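Ok I've been up since five with one record on repeat, so you're all getting a thread. It's a soul 7-inch from the year 2000 on a tiny label called Zalirau, and I think it's the best thing I've bought all year. 🧵

**1/** The single is "Slow Ferry" by Thandeka Dlamini. Pressed once, sold mostly at shows, then it vanished. My copy has 1373 handwritten on the label in blue pen, so somebody sat there and numbered these by hand (bless them).

**2/** The A-side starts with just Rhodes and brushes for what feels like forever, and then she comes in a whole beat before you expect her. I've played it for three people now and every one of them looked up at the same spot!

**3/** The lyric is a woman waiting on a boat that's bringing her brother home from the mines. She never says whether he's on it. Last verse she's talking about the color of the water and the price of oranges, and I'm a wreck.

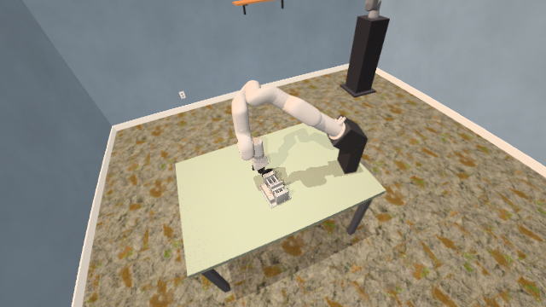 **4/** Bass is Bahman Shojaei, who some of you will know from the Flesbridge sessions. He plays so far behind the beat on the second chorus that I checked my turntable speed. Twice. The turntable's fine, that's just Bahman.

**5/** Now the B-side. "Pan" is an instrumental and it gets skipped a lot, I think because the first minute is a bit supper club. Stick with it. The flute solo is Yiran Ye and it goes somewhere really strange around the key change, kind of sour and gorgeous at once.

**6/** Someone asked about the remix. Yes, there's a remix! Hongjun Xiao did it for a 12-inch a couple of years later and it's a proper four-to-the-floor thing with her vocal chopped up. I wanted to hate it. I've danced to it in my kitchen, so that's where I am.

**7/** My one gripe with the remix is he drops the oranges verse completely. That's the song, man! You can't lose the oranges!! The dub on the flip keeps one line of it drowned in echo, and I'd take that version over the main mix any day.

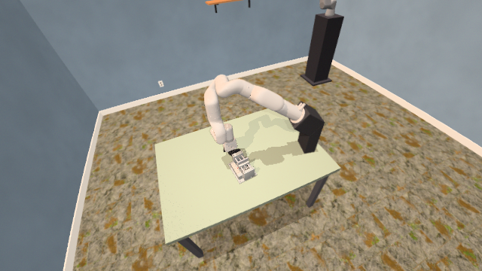

**8/** Matrix nerds, the run-out on mine says ZAL 1181 on the A and the same with a B on the other side. If yours has a little star scratched after the number, please tell me, I've heard those are a louder cut and I'd love to compare.

**9/** Where to hear it: it's not on any of the streaming places that I can find. Zixuan Tang plays it on her Saturday night show pretty often, usually near the end, right before the slow stuff. She opened with it once and I yelled at the radio.

**10/** There's also a live version on the Sostska festival tape. Rough sound, somebody coughing right by the mic, but she stretches the ending out to double length and the horns just keep climbing. If you only hear one version, hmm. No, still the 7-inch. But then that one.

**11/** And please don't pay silly money. Mine came out of a dollar box with a ring stain on the sleeve and it plays beautifully. There's a seller asking 1453 for a "mint" one and I'm sorry, you could fly somewhere nice and hear a whole band for that.

**12/** Anyway, if anybody has a lead on the album she was supposed to be cutting after this, my DMs are open. I've heard there's a test pressing. I've also heard there isn't. Going to flip it over and play "Pan" again.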